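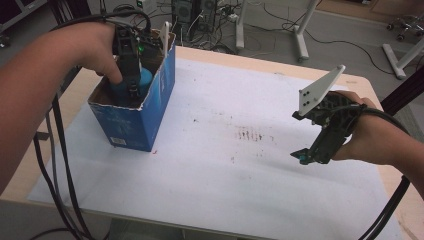
A blue box and its contents on the table.

Local News | Film & TV | Arts

The cameras are coming to Vulness! A six-part television mystery set in a fishing town will shoot on the harbor and in the old streets behind it from November, and the production company, Kidon Pictures, has already taken over the former net store on the east quay as its base.

The series, which goes by the working title "The Salt Ledger," follows a bookkeeper who comes home to settle her late father's accounts and finds a boat in them that was never registered. Vulness plays a town with a different name, so residents should expect to see unfamiliar signs over some very familiar doors. The bakery on Chapel Lane becomes a chandlery for the duration, and the upper windows of the customs house will be dressed as the bookkeeper's apartment.

Kidon looked at harbors up and down the coast before settling on this one. The company said in a statement that it wanted a working port with boats going in and out in the background, and that the view from the slipway up to the church sealed it. Anyone who has stood there at seven in the morning with the lights still on along the wall will understand completely.

The town stands to do well out of it. The production has booked 1,779 room nights in hotels, guesthouses and rental cottages between the start of filming and the end of the shoot, in what are normally the quietest weeks of the year. Several guesthouses that usually close after the fall break are staying open, and Faria, the café at the foot of the steps, has landed the contract for hot breakfasts on location days. It is taking on extra kitchen staff and will keep its regular hours for everybody else (yes, including the cinnamon buns).

Then there are the extras. The call went out through the library and the town website, and 3,233 people put their names down, which is more than the entire population of Vulness and has clearly drawn in half the county. Kidon needs 200 of them. Most will be used in a fish auction that opens the first episode and in a storm night scene on the quay, with rain machines, lanterns and a great deal of wet wool.

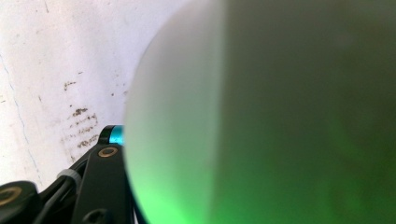 Those chosen will hear by email and will be asked to come in for a costume fitting at the net store. Men with beards are being asked to leave them alone until then. People who aren't picked this time stay on the list, and the company expects to call on more of them when the schedule for the later episodes is firmed up.

The boats have had their own casting. The wooden trawler Jakubowski, built for the herring trade and lovingly kept afloat by the maritime trust, gets the plum part as the missing vessel at the center of the story. She is having her wheelhouse repainted in a duller green and will carry a false name on the bow. The trust will receive a fee for every day she is on set, and the money goes straight toward replacing her deck planks, a job that has been waiting for years. She'll be back in her own colors in time for the spring regatta.

Drivers will notice some changes. Harbor Road will close to through traffic on filming days from 6 a.m. until early evening, with access kept open for residents, deliveries and the lifeboat crew. The 2 parking lots nearest the water will be reserved for trucks and trailers, and a free shuttle will run from the sports field to the top of Chapel Lane. Night shoots are limited by the permit to a handful of dates, and households within earshot will get a letter ahead of each one.

Shops inside the closed area will trade as usual, and Kidon has promised marshals at each end to walk customers through between takes. Visitors are welcome to watch from the church terrace, which has easily the best view in town and will be fenced off from the set. Flash photography isn't allowed, and drones are banned over the harbor while the permit is in force.

Students at the high school are getting a look in, too. The company is offering short placements in the art department, the costume shop and the sound team, and the drama club has been invited to spend a morning on set during the auction scenes. Applications go through the school office.

A public information evening will be held at the town hall before filming starts, with members of the crew there to answer questions and a display of the set designs for the quay. Doors open at 6:30 p.m. and admission is free.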